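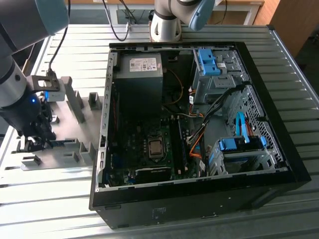

Search this site Go

How to add memory to an old desktop computer

Last updated: 2021-04-27

I wrote this guide after I helped my neighbor with her office computer, which needed 3 minutes only to open a spreadsheet. Before you buy a new machine, please try more memory first.

First, find out what you have. In Windows, open Task Manager, choose Performance, then Memory. Write down the size, the speed and how many slots are used. Memory comes in several generations, and a module of the wrong one does not fit into the slot.

Shut down the computer, pull out the power cord and press the power button once more for a few seconds. Touch bare metal of the case before you touch any part. Then lay the tower on its side and take off the side panel.

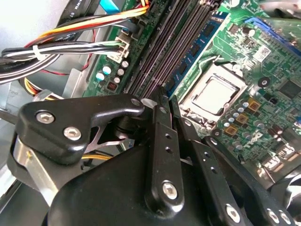 Inside the case, with the green motherboard at upper right.

Open the clips of the slot. Some boards have a clip on one end only. Hold the module by its edges and compare the notch with the small bridge in the slot.

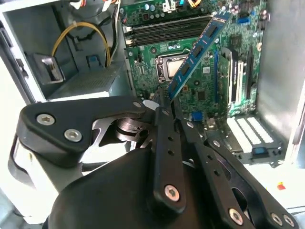 Press down evenly on both ends until the clips close. It needs more force than most people expect, but if it stops halfway, take it out and look at the notch again. Do not push on the middle.
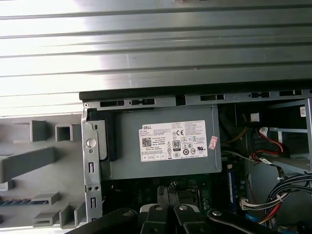 Power supply with its label. Do not open this unit.

Close the case, connect the cord and start. If you hear beeps and the screen stays black, switch off and seat the module again. When Windows starts, check the new size in Task Manager.

Aisyah Lubis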